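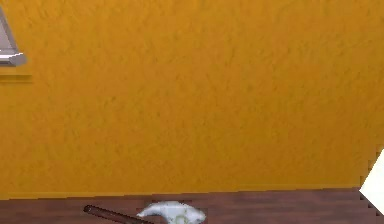 Lutfa Cassim talks fast, and I had to ask her to slow down twice before I'd even found my pen. She runs the robotics club at Diltside, and this spring her students are teaching a simulated robot they call Pomby to pick up a hammer.

"It sounds so easy!" she told me, laughing. "Then you try it 300 times."

The club has 18 members, split into teams, and each one gets 30 minutes on the simulator (they do argue over it). I asked what trips them up most.

"Grabbing the handle too far from the head," Lutfa said. "It's heavy at one end, so it tips. The kids know that from real hammers, but they still have to work it into the code."

Next up is the Westetti contest in April, and she's entering three teams. Was she nervous?

"Me? Terribly. They're fine. They're already fighting about the team name."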